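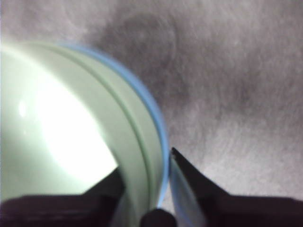
Green cup or bowl, blue rim, gripper fingers at the edge.

Filed under: Robots & Automation > Shop Rules
203 views · 6 shares

Does a small arm need written rules?

We run one tabletop arm, a Plavitz, which picks up dishes all day and has never asked for a raise. My manager wants a rule sheet before July ends. I wrote "don't be stupid" and it came back for revision. What goes on it?
Posted by justura_fan

Pilar Godoy
Start with the risk assessment, even for a little arm. Write down speed, grip force, reach, and who may change each one. Then a start-of-shift check: stop button, finger pads, cable, table wiped.

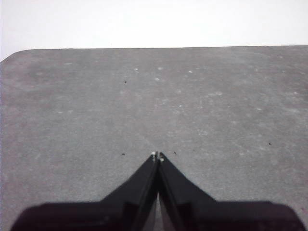

Who is allowed to reset the arm after a stop?
Only the person who has looked at why it stopped, and they sign for it.

Keep the whole thing to 2 pages. Ours at Laskowska ran to 36 and was mostly used to level a desk. Put a revision date on it too, or you'll have three versions taped to the same wall by fall.

patchcord
Just buy one with a light curtain. Rules are for people without a budget.

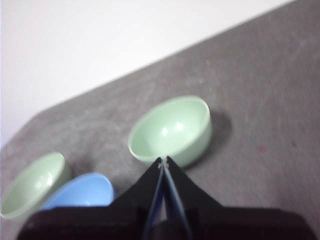 Marek disagreed: a light curtain is a fine thing, but it won't tell the new hire not to raise the speed limit over lunch. Write down who holds the password, and don't write the password next to it. We did.

Related
Stop button testing: how often?
Putalberg training log, blank copy
Is tape on the floor a safety zone?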